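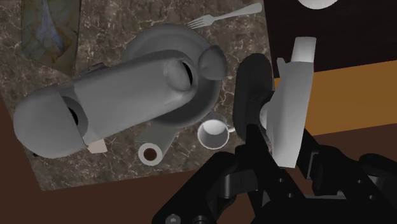 Why do so many builders put off a big kit for years after buying it?

Mostly because a big kit needs a bench, a shelf and a stretch of free evenings all at the same time, and few people have the three together.

Wenjie Tang bought the Drikeo flying boat in 1/48 scale when it first came out and left it in a closet through two moves. The box holds 327 parts on 9 sprues, and the finished model has a wingspan wider than most bookcases. He opened it again last June, when he finally had a room with a door he could close.

"I had dry-fitted the hull twice before," he says. "Both times I got scared of the wing and packed it up."

The wing is the part everyone talks about. Drikeo molded it as a single upper piece with two lower halves, and the lower halves sag a little where they meet the hull. Tang glued a length of brass tube through the center section before closing it. The instructions don't ask for a spar. Builders who skipped it have reported the outer panels drooping after a year or so on display, especially when all four engines are fitted with the optional metal propellers.

Drikeo reissued the kit in January 2021 with a new decal sheet and a corrected set of engine cowlings. The plastic is otherwise unchanged. The old cowlings were too narrow at the front, and the replacements come on their own small sprue, so owners of the first release can order them separately from the company for the price of postage.

Anneli Leinonen has built both versions. She runs a small mail-order shop for aftermarket parts and says the reissue is the one to buy if there is a choice, though she wouldn't pay extra for it. The decals in the first box were thick and tended to silver over the rivets on the tail. The new ones, printed by Umali, settle down with one coat of softener. The walkway markings are still too dark. Leinonen masks and sprays hers.

Her own build is in overall white, a scheme that looks easy and gives a lot of people trouble. White paint shows every seam. She starts with a light gray primer, sands it, fills what she missed, and primes again before any white goes on. Then she uses several thin coats with a full day between them. Her hull took two weeks to paint. The wing took three, because she found a sink mark over the inboard nacelle after the second coat and went back to bare plastic.

Cost is the other thing that keeps the box closed. The reissue sells for less than the first release did, but a builder who wants the resin cockpit, the metal propellers and the beaching gear can spend as much again. Shuzhen Duan, who writes instructions for Grurari's detail sets, thinks most of that money is better kept. Very little of the cockpit can be seen once the canopy is on. The beaching gear is worth having, in her view, as the kit's plastic struts are thin and the model is heavy. Grurari's version in white metal has 221 pieces if you count every wheel bolt, and she suggests leaving off the smallest ones.

Nose weight is not an issue on the beaching gear, which has a tail trolley. It matters a great deal for anyone who plans to show the model afloat. Jianhua Jiang set his in a resin base and had to add lead under the cockpit floor to get it to sit level while the resin cured. He did it in three pours. The first one came out cloudy because the shed was too cold, and he covered it with a layer painted deep green.

Jiang's model is now in a display case at his local library, next to a harbor diorama by Zixuan Gu that took up most of a winter. Gu works in 1/350 and says the flying boat looks enormous to her.

Tang expects to finish by spring. The hull is closed, the tail is on, and the engines are painted and waiting in a cookie tin. He has bought a Sivness compressor to replace the one that gave out halfway through the primer, and he is still deciding between the dark blue scheme and the gray. The wing is hanging from two hooks over the bench so that nothing can be set down on it.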